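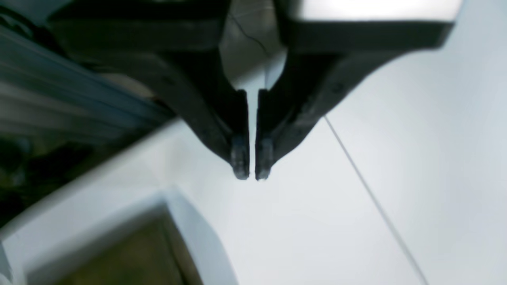

Black gripper, fingertips nearly touching.

Wanted: a politics reporter for Bodin County (part-time, could grow)

Posted 27/11/2022

Hi! I run Trekik, the politics newsletter you may have had forwarded to you by an uncle. I write it from Irncombe, mostly at my kitchen table, and I've finally reached the point where I can pay somebody to write it with me. So I'm hiring a reporter. If you like candidate forums, folding chairs and reading the fine print on a campaign finance report, please keep going.

Some background first, for anyone who isn't from the county. We had a wild fall. The county executive race was decided by 1,209 votes, the loser took nearly a week to concede, and the two of them have since been spotted having lunch together in Flustitz, more than once, with their staff at the next table. Everyone has a theory. Is it a deal on the road bond? Is somebody getting a job? Are they lining up a joint slate for the school board? I've heard every version, usually from people who swear they heard it straight from the source, and I've been able to print almost none of it. I'm one person, I have to sleep, and I was covering the Irncombe council the night of the second lunch story. I need help!

What the job is

You'd cover county government and the parties around it. That means the Bodin County board, the county executive's office, both party organizations and whatever is left of the independents after last month (they had a rough meeting, I'll tell you about it). I'd keep Irncombe city politics and the statehouse delegation for now. Flustitz we would split, and I'm happy to argue over who gets the good stories there.

In a normal week you'd write 2 pieces. One is a straight news story, and the other can be whatever you think the week needs: an interview, a look at who's paying for the mailers, an explainer on how a vacancy gets filled, a short profile of a person who wants to be on the drainage board and won't stop calling. I edit everything you write and you edit everything I write. I'm a pretty easy edit. I do use too many parentheses, as you've probably noticed by now, and you have my full permission to take them out.

There's also the live coverage. The board meetings run long, and our readers love it when we post notes as the thing goes along, so you'd need to be comfortable typing while people shout. They don't always shout. The budget hearings are very quiet, and those are the ones I most want a good reporter in.

The big thing on the calendar is the party conventions in March. Both of them pick new officers, and both have a real fight going on over who runs the show. In one party it's the people who want to work with the new executive against the people who think shaking hands with her at all was a betrayal. In the other it's mostly about money and an old grudge over a parade. I want us to be all over both. I'd like you settled in well before then so the delegates know your face and pick up when you call.

The pay

I'm putting this near the top because I hate ads that hide it. It's $3,000 a month, before taxes, for what I honestly think is a little over half-time work. You'd be a regular employee and not a contractor. I pay mileage, I pay for records requests, and I pay for your phone plan. I can't offer health insurance yet. I know that rules some people out, and I'm sorry about that, I'm working on it with the group that does our payroll.

The money comes from subscribers. We don't take ads from campaigns, parties or anyone with a contract in front of the county board, and we turned down a pretty nice one this fall. You'd never be asked to sell anything. You may be asked to come to our reader night and eat chili.

Who I'm looking for

I care a lot more about how you work than where you went to school. You might come from a newspaper that closed, a radio station, a student paper, a library, a courthouse. My own last job before this was in a tire shop's front office, where I learned to be polite on the phone to very angry people, and I use that every single day.

You do need to be able to write a clear sentence quickly. You need to be willing to call somebody back a third time and ask the same question they didn't answer twice. You need to be fair to people you'd never vote for, and I mean fair in print and also fair in the hallway. If a board member's kid is sick and he misses a vote, we say he missed it and we call him before we say anything else.

You need a car, or a very good plan for not having one. The county building is in Irncombe, but a lot of what matters happens in fire halls out past Flustitz where the bus does not go.

It would be great if you could read a budget. If you can't, I'll teach you what I know and we'll both go bother the retired auditor who reads us and writes in with corrections. Knowing some Spanish would be a big plus too, and so would any experience with maps or spreadsheets, which I am bad at.

A few things that would get in the way: holding office in either party, working on a campaign right now, or being closely related to someone on the county board. If you used to do any of that, tell me and we'll talk. Plenty of good reporters carried a clipboard once. I just want to know up front and I'd want our readers to know too.

Where and when

You'd live in the county or close enough to get to a meeting that's called on short notice. We don't have a proper newsroom. I rent a desk in the back of a print shop in Irncombe and there's room for a second one, or you can work from home, as long as we sit down together once a week and go over what's coming. Expect some evenings. When you work late on a board night, I don't want to hear from you the next morning, and I'm serious about that.

I'd like somebody to start soon after the new year, but if you're the right person and you need to give proper notice where you are, I'll wait.

How to apply

Send me an email through the contact page on the Trekik site with "county reporter" in the subject line. Put in:

A letter, one page or less, telling me about a story in Bodin County politics you think we've missed or gotten wrong. Be blunt. I won't be hurt (I might be a little hurt).

2 samples of your writing. They can be published or not, and they don't have to be about politics. A really clear account of a zoning fight or a high school wrestling season would tell me a lot.

The name and phone number of a person you've worked for or with. I won't call them until after we've talked.

Please don't send a headshot, and skip the cover letter language about being passionate. I read every application myself and I'll write back to every one, even if it takes me a while.

If I'd like to go further, we'll have a phone call first, and then I'll ask a few people to come to a board meeting with me and write it up afterward. I pay for that, the same rate as the job, whether or not you get hired. We'll get a sandwich before it starts because there is nothing open when it ends.

I'll close applications when the county board swears in its new members, and I'll put a note on this page when that happens. If you have a question before then, use the same contact page. And if you know what those two were talking about over lunch in Flustitz, use it for that too.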